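I nearly skipped the Trinlow open day. It was raining, parking was going to be a pain, and I'd already promised my sister I'd help her move a couch. But the lab at the back of the old Gauthier building only opens its doors once a year, in November, so the couch waited and off I went (sorry, Mel).

Good turnout, too! Around 100 people had signed in by the time I got there at half past ten, plenty of them families, and the coffee line was already out to the bike racks. I skipped it and regretted that for the rest of the morning.

The main draw this year was the laundry work. Trinlow has been putting its time into getting robot arms to handle clothes, and if you think that sounds easy, Tahmineh Rahimi had a pretty good answer for you. She ran the opening talk and started by throwing a T-shirt at the front row. Then she asked the kid who caught it to throw it back so it landed in exactly the same shape. He had a few goes at it, the poor fellow, and everybody got the point. A box stays a box wherever you put it down. A shirt lands differently every time, and the arms have to work out what they're looking at before they can do anything useful.

According to Tahmineh, the project has gone through 3000 practice folds since last winter, mostly shirts, with some tea towels thrown in early on. The team calls the whole thing Proneck, which was a typo in somebody's grant form that stuck. I asked if there was a better story behind it and she said no, she'd tried to come up with one.

After the talk we were split into groups and walked through to the demo room, where the arms work as a pair on a tabletop. I'd pictured something massive, like you'd see in a car plant, and these are a good deal more modest than that. We got two sessions, one before lunch and one after, and I stayed for both because I'm like that. Marjan Zamani looked after our group and was very patient with the questions, including mine about fitted sheets. (They haven't tried fitted sheets. She laughed for quite a while.)

What I liked best was how much talk there was about the dull stuff: where the cables go so they don't snag, how far apart the arms should sit, what kind of fabric slides and what kind bunches up. My favourite bit of the day was a ten-minute side chat about collars. I now have opinions about collars.
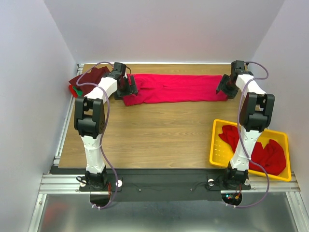 Li-hua Kong reckoned the folding gets all the attention but picking one shirt out of a full basket is the harder job, and that she'd like to see next year's open day built around that. I'd go. Socks would be even better, though I suspect that's a way off yet.

The last talk, on how the team shares its practice data with the Madus group across town, went a bit over my head, and the room had thinned out by then. There was a good spread of sandwiches left over, at least, and I'm told the slides will go up on the Trinlow site once they've been tidied.

If you missed it, the lab takes school and community groups by booking through the winter term. Ask at the front desk for Abbas Zarei. And get your coffee before you go in!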